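4. Setting up the counter for a kitchen run

If you've got this far, both arms are bolted down, the Vemureo controller is talking to your laptop and you've done the joint check in section 3. Well done – that was the dull bit! This section is where you lay out the kitchen so that your results can be compared with ours, and it's the part I get most emails about.

Quick word on the method first. Ragab learns from demonstrations, and our baseline came from 461 of them, all done on the one counter in our Floststead lab. What we were testing was how much mess the policy could put up with, so the clutter matters every bit as much as the thing you want picked up. A tidy counter gives you lovely scores that don't mean very much (I speak from experience).

4.1 Laying things out

1. Put the big appliances at the back or side first. The toaster and the toaster oven stay where they are for the whole session.

2. Put the large wooden cutting board in the middle. It goes down empty, and its raised rim should sit flat all the way round.

3. Add the clutter: utensil holder, canisters, jugs, cereal box. I don't measure any of this. Shove things about between sessions, then leave them alone until the session is over.

4. Put the teal plate down with the play food on it. Near the edge of the plate is fine, and a bit harder for the policy.
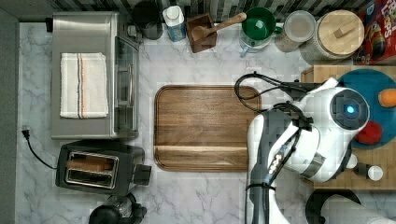
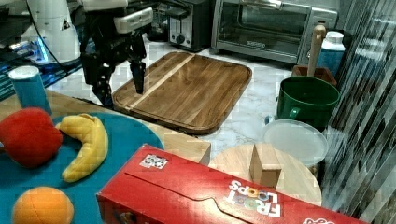 The same kitchen set seen from two different places.

5. Tuck the loose cables over the top of the arm and move each joint slowly by hand. If a cable goes tight anywhere, give it more slack and try again.

CAUTION: Unplug the toaster and the toaster oven at the wall before you power the arms. They're there to be looked at and worked around. Please don't find out what a gripper does with a live one.

4.2 Checking the views

6. Open the Grullow viewer and look at every camera in turn. You want the whole plate in at least one of them. It doesn't matter if the cereal box is half out of view.

7. Save a still from each camera as your reference. When you come back after lunch and something has been nudged, you'll be very glad you did.

8. Run the warm-up routine 3 times with nothing in the gripper. Keep a hand near the stop button, even if you've done this a hundred times.

NOTE: Soft fruit squashes and hard fruit rolls, so log which sort you used. We left that out of our first 11 trials and had to throw the lot away, which made for a pretty grumpy Wednesday.

Once the warm-up finishes without a fault, leave the counter exactly as it is and go on to section 5 to record your first demonstration.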